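Programmes > Nuvbridge > Partner reports > Suslow site
Filed under: Automation trials, Faults and safety

Progress report, March: cable handling cell

The fault noted last month is still open. In a run of 206 picks the gripper failed to let go of the cable bundle on 13, and on 3 of those the arm carried on to its next move with the cord still caught. Sustilik puts this down to a controller setting. We have our doubts – the setting was changed twice and the count hardly moved.
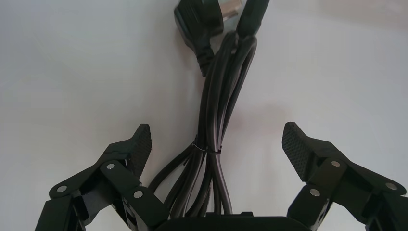
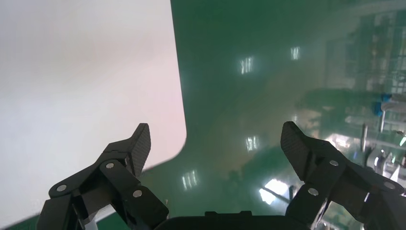 Both taken from the wrist camera, Suslow.

Page last changed: March, 16:40

Our own view is that loose loops of cord get into the finger joints. The plug end seems to matter less than we first thought. Morais has offered new fingertip pads, but pads will do little if the trouble is in the links behind them, and we have not ordered any.

The safety side worries us more. The cell should stop when the grip signal and the arm position disagree. On all three carry-overs it did not, and an operator had to press the stop button. Until that is explained, the arm runs at reduced speed with someone at the button.

Sustilik wants to close the fault after 200 clean picks. We would not accept that on one type of cable. The next payment should wait for a written cause and a stop test that we have watched ourselves.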